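**Run 14**

Almost four in the morning at Grevumano. Tea cold. Screen too bright.

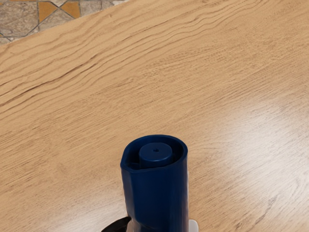 Ten tries per policy, that was the rule. Esura's grip loss term in, old one out. She'd written the result into the draft already. Stupid. Colour-coded the table and everthing.

Hold it. Just hold it.

The sim clock crawled. Her neighbour's ute coughed outside, went quiet. Two more runs and she could sleep, or else rewrite the whole of section 4 before the Carrasco call.

She put her thumb over the slip readout. Childish. Counted under her breath, lost teh count, started again.

Then she moved her thumb.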